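Landlocked parcel behind ours - what to ask before offering?
Property & Land > Buying rural

Grillus
28th September

Looking at 44 acres that backs onto our place, mostly timber, small pond. Seller is an estate. No road frontage at all - you get in by a two-track across the neighbor's hayfield, and the listing just says "access by handshake agreement." Agent shrugs. Asking price seems low and now I see why. We have our own frontage so technically could come in from our side, but there's a creek and a steep bank in the way. Do I need a recorded easement if I allready own next door? And will a bank even lend on it? Writing this on my break so sorry if its scattered.
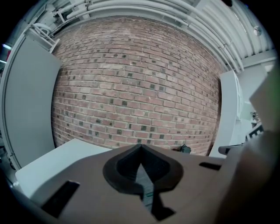
Brick wall and overhead pipes

Edit - forgot to say, survey is old, from when the estate bought it. Corners not marked that I could find.

Yogesh Nautiyal

Get the easement anyway. Handshake is permission, and permission can stop when the hayfield sells. Went through this in February. What I'd do, in order:

1. Title search first. Sometimes theres an old easement in a deed two owners back that everyone forgot.
2. Ask the neighbor, nicely, before you offer. Ours wanted $3,000 plus gravel at the gate. Fine by me.
3. New survey, with the access strip described in it. Width matters - log trucks won't fit down a narrow one.

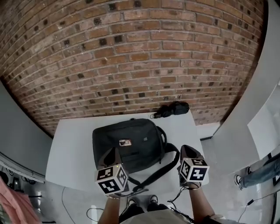

4. Attorney drafts it, both sign, county records it. Should say it runs with the land, and who fixes the ruts.
5. Write the offer contingent on all that.

Lender - two said no to me, local one said yes once the easement was recorded. Call yours and ask, they vary a lot. If you use your own frontage instead, price the creek crossing before anything. Culvert permits can be slow.

Zulton

dont bother, just buy it and drive across like the last guy did. who's going to stop you

Vuorinen

Please don't do what Zulton said. Also ask the county if they'd let you merge it with your existing parcel - one tax bill, and it may settle the frontage thing on paper. Recheck any mortgage on your house first though, lender may have to sign off. Our merge fee was $755, took 6 weeks. Your county will be diffrent.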